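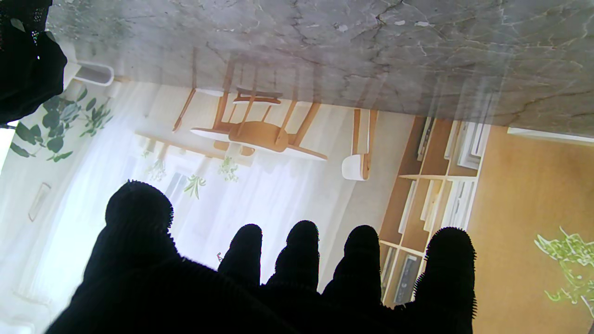 Dining Corner, Window Side: Photo Gallery

Page last changed 2/24/19

This gallery covers the window end of the second-floor dining room in the Orbán house: table, chairs, floor, curtains and plants. The work was small. The table was leveled, the chairs were tightened, the foot caps were replaced and the curtains were taken down, washed and put back. Measurements are in millimeters. Captions are by Zsolt Jakab unless another name is given. Click any thumbnail for the large version.

THE ROOM

Window side, general view. Pale wooden table with a white top, light wooden chair tucked against it, sheer white curtains behind. The floor is gray with a marble pattern.

Same side, evening. With daylight gone the curtains read as a flat surface and the folds are harder to see. Compare with the daytime views.

Room before the furniture came back in. Chalk marks on the floor give the planned leg positions. The marks were wiped off the next morning with a damp cloth.

Doorway, looking toward the window. The table was set so that a person can pass behind a chair that is pulled out. Clear passage at the tightest point is 600.

Radiator wall. Not part of this job. Included for anyone who needs to know where the pipe runs.

THE FLOOR

Floor, close. Gray ground with darker veins and pale patches. The pattern hides dust well and hides small dropped screws even better, so use a tray.

Straightedge on the floor, window end. There is a dip between the window and the near table leg. Greatest gap under the straightedge is 2.

Same straightedge turned ninety degrees. No gap worth recording. The dip runs one way only.

Scuff from the old chair caps. Came up with warm water and a white pad. Do not use a green pad on this surface — it leaves a dull spot.

Second scuff, near the doorway. This one is a scratch and stays.

THE TABLE

Table on its side on a blanket. Two people are needed for the turn. Jenő Dobos has the heavy end.

Underside of the top. Pencil number 237 is the maker's batch mark. It was there when the table was bought from Rernbridge and has been left alone.

Leg joint, loose. The bolt turned by hand. The washer had been fitted on the wrong side of the bracket.

Leg joint, after. Washer moved, bolt tightened with a hex key to firm hand pressure. Power drivers strip this insert.

Leg foot without cap. End grain is slightly crushed on the outer edge. It was sanded just enough to remove the loose fibers.

New cap, white, cylindrical. Push fit. If it will not start square, warm it in a cup of hot water for a minute and dry it before fitting.

Caps fitted, table standing. The white caps are easy to see against the gray floor, which helps when you set the legs back on their marks.

Shim under the cap on the low leg. Cut from thin packing sheet and trimmed flush. Attila Fülöp cut three before one came out right.

Spirit level across the top, long direction. Bubble is between the lines.

Spirit level across the top, short direction. Bubble touches one line. We tried a second shim, did not like the result and took it out.

White top, low-angle light. A ring from a cup shows at this angle and no other. Baking soda paste did nothing. Left as is.

Edge of the top, corner nearest the doorway. Small chip, old. Filled with white repair wax, scraped level with a plastic card.

THE CHAIRS

Chair by itself. Light wood, slatted back, slender legs, rounded seat in a warm honey-orange color. The seat color is noticeably stronger than the rest of the chair.

Seat off. Screws go back in their own holes. We taped each one next to the hole it came from.

Old glue on a rail end. It was dry and brittle and came off with a chisel held flat. Take the glue and leave the wood.

Dry fit. Assemble the whole chair once with no glue in it. If a rail is the wrong way round, this is the time to find out.

Strap clamp around the legs. Tighten until the joints close, then stop. The corner pads are folded cardboard.

Glue squeeze-out. Wiped with a damp rag right away. The rag should be damp enough to pick up glue and no wetter.

Chair on the bench, diagonal check. Measure corner to corner both ways across the legs. If the two readings differ, shift the strap before the glue sets.

Backrest slats. One slat rattled. A sliver of veneer on the hidden side of the tenon took up the slack.

Backrest after repair. Caption by Enikő Bakos: I can find the slat by knocking on it but I can't find it by looking.

Seat finish, close. Wiped with mild soap, dried, no oil. A test with oil on the underside darkened the color too much.

Chair pushed in. The seat passes under the table without touching. The backrest should stop short of the table edge, and it does if the person sitting down puts it back with care.

THE CURTAINS

Curtain down and folded. Fold along the existing lines. Sheer fabric takes a new crease quickly and gives it up slowly.

Hem, stitching pulled. Resewn by hand with white polyester thread. The old needle holes closed up in the wash.

Curtain hooks on the windowsill. They were laid out in order. Two bent ones were replaced from the spare bag.

Curtain on the rail, still damp. The weight of the water pulls most of the wrinkles out. Keep furniture clear of the hem until it dries.

Curtain dry. Soft vertical folds again. Spacing was adjusted by hand at the top, starting at the middle and working out to both sides.

Daylight through the sheers. Enough light reaches the table to read by, and the street cannot be made out through the fabric. Heavier curtains were discussed and dropped.

THE PLANTS

Three small plants against the curtains, with thin trailing leaves. The folds were arranged first and the plants put back last.

Plants in the bathtub during the curtain work. Watered while they were there, then left to drain overnight.

Trimming. Brown tips only. Scissors were wiped between plants.

Leaves near the table edge. The longest one gets caught when the window is opened. Move it aside first.

PARTS AND TOOLS

Caps on the scale pan. Urnix, white, item 969 in the shop list. The old caps had split on one side. Keep one old cap as a size sample.

Glue bottle. Flolter white wood glue. Fresh bottle, as the one in the drawer had gone stringy.

Bench at the end of the job. Hex keys, strap clamp, chisel, wax, card, level. The tape measure is under the rag.

Drawer under the bench. Spare caps, spare curtain hooks and the leftover shims are in the flat tin. The tin is labeled on the lid and on the end.

LAST VIEWS

Table and chairs in place, daytime. Taken after the caps had been under load for a week. None had worked loose.

Low leg, one week later. The shim has not moved. A pencil line across the cap and leg makes it easy to check.

Tea at the finished table. Ákos Takács is leaning on the low corner to see if it rocks.

STILL OPEN

The cup ring on the white top. Suggestions are welcome, but please say what you have tried them on.

The scratch near the doorway. It may be left for good.

One more check of the table bolts in March, when the heating is turned down. Results will be added to the table section as a new caption.

Large files are available on request from Zsolt Jakab. Please give the section name and the first words of the caption.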